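## Section 4: Setting Up Your Side-Stream Filter

Welcome back! If you have come straight from Section 3, your Dahlgren side-stream filter should now be sitting level on its pad with the anchor bolts snugged down. This section takes you through plumbing it into the cooling tower loop, filling it, and getting the first backwash behind you. Set aside a quiet morning if you can, and do the work while the tower is on light load.

Please read the whole section once before you pick up a wrench. It isn't long, and step 6 makes a good deal more sense when you already know what is coming in step 9.

**CAUTION:** Lock out the recirculating pump and the chemical feed pumps before opening any line. Cooling water carries biocide and inhibitor, so wear goggles and gloves even for the small jobs.

### 4.1 Before you connect anything

1. Find the isolation valves on the tower supply and return headers and close them both. Hang your tags.
2. Write down the reading on the makeup water meter. On our own test loop at the Prudham building it read 3,213 on the morning we started, and we were very glad later to have it on paper.
3. Check that the drain line runs downhill all the way to the floor sink. A sag in this line will hold dirty water and slow every backwash you ever do.
4. Take the shipping plugs out of the inlet, outlet and drain ports. There are three, and the drain plug is the same color as the tank, so it is easily missed.

### 4.2 Making the connections

5. Connect the inlet to the supply header, downstream of the pump. Hand-tighten the union first, then give it a quarter turn with the wrench.
6. Connect the outlet to the tower basin. Bring the pipe in at the far side from the pump suction, so the clean water sweeps across the basin floor and pushes the silt along with it.
7. Connect the drain. Leave an air gap above the floor sink of at least two pipe diameters, or more if your local plumbing code asks for it.
8. Fit the two pressure gauges, one on each side of the tank, with the faces turned toward the walkway. You will be reading them every day – it is worth a little fussing to get them where you can see them without kneeling.

**Note:** Thread tape is fine on the gauge fittings. Please don't use it on the unions, which seal on their own O-rings and tend to weep if they are taped.

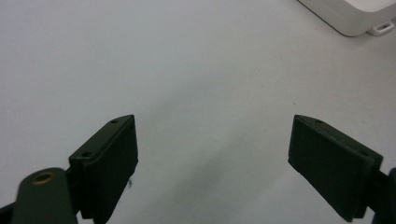

Do you need to shut off the inhibitor feed during the first fill? Leave it off until the filter has been backwashed and rinsed, then bring it back at your usual setting and test the water the next day.

### 4.3 Filling and first backwash

9. Open the air vent on top of the tank. Then crack the supply valve open, only a little, and let the tank fill from below. Filling fast will lift the media and carry the fine grains off into your basin, and getting them out again is a miserable job.
10. When a steady stream with no spitting comes out of the vent, close it.
11. Turn the control handle to BACKWASH and open the supply valve the rest of the way. The water at the drain will look quite cloudy at first. New media always carries dust, and there is no cause for alarm.
12. Keep going for 10 minutes, or until a glass of drain water looks as clear as a glass of tower water, whichever takes longer.
13. Close the supply valve and turn the handle to RINSE. Open the valve again and run for two minutes more, then close it.
14. Turn the handle to FILTER, open the return valve, and slowly open the supply valve.

**CAUTION:** Never move the control handle while water is flowing through it. The seal inside can roll out of its groove, and the filter will then quietly send dirty water past itself for weeks before anyone notices.

### 4.4 Your starting numbers

Once the filter has run for an hour, write down both gauge readings and the difference between them. This is your clean pressure drop, and it is the most useful number you will collect all day. Backwash again whenever the difference has climbed 10 psi above it.

Take a conductivity reading too. Ours settled at 956 microsiemens, but yours will depend on your makeup water and your blowdown setting, so please don't chase our figure. If you have the Olteo controller, enter the reading on the BASELINE screen and press SAVE twice (the first press only stores it until the power goes off).

Haruto Nakajima, who put together the original version of these steps, liked to keep the log sheet in a plastic sleeve tied to the inlet gauge. We still do it that way – a spare sheet is tucked in the back of this manual.

Recheck every union for drips after the first full day of running. Replacement O-rings are listed on page 29 under the Durkau parts heading.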